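Search Search for: Submit

The Cabinet Cure

Every August a new crop of people decides that their problem is the mail. The mail, the keys, the takeout menus, the phone charger from two phones ago. They read that clutter raises your stress, and that the answer is furniture with doors. Then they spend a weekend's pay on it.

I was sent to look into this because the storage business has had a very good few years, and because my editor thinks I own too many bowls. Both points are fair. What I wanted to know was whether closed storage makes a home calmer or just moves the mess about a foot to the left.

Johannes Mabuza says calmer. He runs Kanmont, a small company that will come to your house, empty your shelves onto the floor and sell you a plan for putting it all back. The plan costs $2431 for an average apartment, furniture not included. He told me that 60 percent of what people own should never be seen. I asked where the number came from. He said experience, and then he said his clients found it very helpful to have a number.

I do like Mabuza. He is quick and friendly, and he got rid of a chair for me. But when I asked to talk with a client from more than a year back, it took three emails to get a name.

The name was Dineo Hlongwane, who teaches middle school and has two sons. She went through the whole program and was happy with it for a while. "I loved it until I needed the tape," she said. She now owns 17 matching boxes with labels on them, and the labels are mostly wrong. Her sons put things in whichever box is closest. She has stopped looking in the boxes and buys new tape.

Povilas Uibo builds cabinets, so I expected him to take the side of cabinets. He has been at it for 40 years and has a low opinion of nearly everything sold to hold other things. A door, he said, gives you permission. People who would be ashamed of a pile on a table will live with a much bigger one behind a hinge. When he goes back to a house to fix something, he asks the owner to clear it out first, and he has learned to bring a sandwich.

There is research in this area, and fans of the closed door like to mention it. I kept asking them which research. Mostly I was sent to blog posts that pointed to other blog posts. Being annoyed by your own kitchen counter is real enough, but it doesn't follow that a purchase will fix it - or that the relief lasts past the first busy month.

Yolandi Lekota, who rents out furnished apartments under the name Watska, has the most practical view I heard. Her places look wonderful because the people in them arrive with one suitcase. She knows this and doesn't pretend otherwise. Long-term tenants, she said, fill a unit at the same speed whatever she puts in it. When she added closets to one building, the closets filled up and so did the floor.

What sells, all the same, is the look, and the look has barely changed since I began reading the catalogs: pale walls, low furniture, closed fronts, and whatever a family of four does with its batteries kept well out of view. A white room with a low cabinet in it, gray on top and two brown wood-grain doors underneath, makes a strong argument before anyone has opened a door. I have fallen for it twice. My own version holds the bowls, a fondue set and a bag of cords I moved from my last apartment without untying, and Mabuza has offered me a discount.

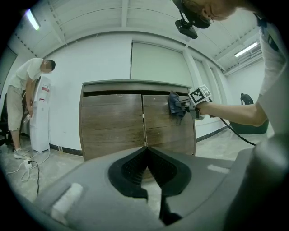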